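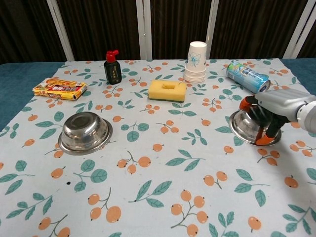

Removing Wax, Oil and Fruit Stains from Printed Cotton Tablecloths

Applies to: machine-washable cotton and cotton-polyester cloths with a printed pattern. Does not apply to linen with hand embroidery, coated cloths, or anything labeled dry clean only.

Printed cloths fail in two ways during stain treatment. The stain sets because heat was applied too early, or the print fades because the treatment was too strong. The procedure below keeps the water temperature low until the stain is gone and keeps oxygen bleach contact short.

What you need

Liquid laundry detergent, without added bleach
Dish soap, clear
White vinegar
Powdered oxygen bleach (sodium percarbonate)
A dull table knife
Plain white paper towels
Two mixing bowls, stainless steel or glass
A soft toothbrush
A basin or sink large enough to submerge the whole cloth

Do not use chlorine bleach on any printed cloth. It will remove the lighter colors in the print before it removes most stains.

Step 1. Test for colorfastness

Choose a spot near the hem where the print is darkest. Wet it with cool water, apply one drop of detergent, and press a white paper towel on it for five minutes. If color transfers to the towel, stop and take the cloth to a cleaner. Repeat on a second color if the print has more than two. Greens and blues may behave differently from oranges and reds on the same cloth, so one test is not enough.

Reactive-dyed prints usually pass. Pigment prints, which feel slightly stiff on the printed side, may pass the towel test and still lose color when brushed. On these, skip the toothbrush in all steps below.

Step 2. Identify the stain

Candle wax: raised, hard, flakes when bent.
Oil or butter: darker than the surrounding cloth, no raised surface, visible from the back.
Fruit juice, wine, tea: flat color with a sharper edge. May be brown if old.
Unknown: treat as oil first, then as fruit. Oil blocks water-based treatments, so the order matters.

Step 3a. Wax

Chill the cloth in the freezer for 30 minutes. Lift the wax with the dull edge of the knife, working from the outside in. Place the stained area between paper towels and press with an iron on low, no steam, moving to a clean section of towel every few seconds. Continue until no more wax transfers. Colored candles leave dye behind – treat what remains as a fruit stain.

This is the only step that uses heat. If there is also fruit or tea in the same area, treat that first.

Step 3b. Oil

Stretch the stained area over an upturned bowl so that the cloth lies tight and does not fold on itself. Apply dish soap directly and work it in with a fingertip or the toothbrush, following the weave. Leave for 20 minutes. Rinse from the back with cool water. Repeat until the dark patch no longer shows when held up to a window.

Step 3c. Fruit, wine, tea

Turn the bowl right side up, stretch the cloth across the opening, and hold it with a rubber band. Pour cool water through the stain from the back. Mix one part vinegar to two parts water, dab it on, wait 10 minutes, and rinse.

If color remains, prepare an oxygen bleach soak: 9 grams of powder per quart of lukewarm water, fully dissolved before the cloth goes in. Undissolved grains leave pale dots in the print. Submerge the whole cloth, not only the stain, so that any change in tone is even. Check every 15 minutes and remove it after one hour at the latest.

Step 4. Wash

Wash in cold water on a gentle cycle with a normal dose of detergent. Do not add fabric softener. It coats the fibers and makes the next oil stain harder to remove.

Step 5. Inspect and dry

Inspect in daylight while the cloth is still damp. If any stain is visible, go back to Step 3. Do not tumble dry until the cloth is clean. Line dry in shade, print side in.

Notes

Helju Lapiņa wrote in June to ask about hard water. Above about 300 ppm, detergent performs poorly and the rinse in Step 3b may leave a gray film. Use bottled or softened water for that step.

Phong Lưu reports good results on old tea stains with two short soaks on separate days in place of one long one. I have since tried this on a Nakomley cotton cloth and saw less fading on the brown areas of the print.

Cloths sold with a stain-resistant finish (Grokar and similar) repel the vinegar solution at first. Add one drop of dish soap to the mix.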